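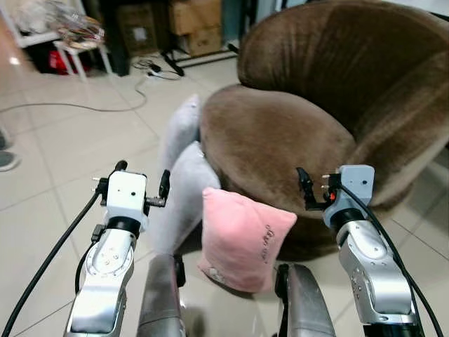 Cushion task, both arms at the pink pillow, with the brown chair behind.

Progress to 13th January, Gwilliam soft furnishings study

Thank you again for your patience over the break. We have now recorded 132 demonstrations of the two-armed pillow lift, against the 105 we promised you for this stage, and I'm very pleased with how the work is coming along.

The main result concerns plush fabric. When the policy was trained on single-arm grasps it tended to pinch the pile and let go, so we moved to having both grippers close in from either side – a slower motion, but a much steadier one. Over 200 trials, drops fell by 16 per cent. The grey cushions are still harder for us than the pink one, and I'd like a little more time on those before we change the colour of anything else.

Our next step is placing onto the seat, which we hope to have ready for Sornley by March.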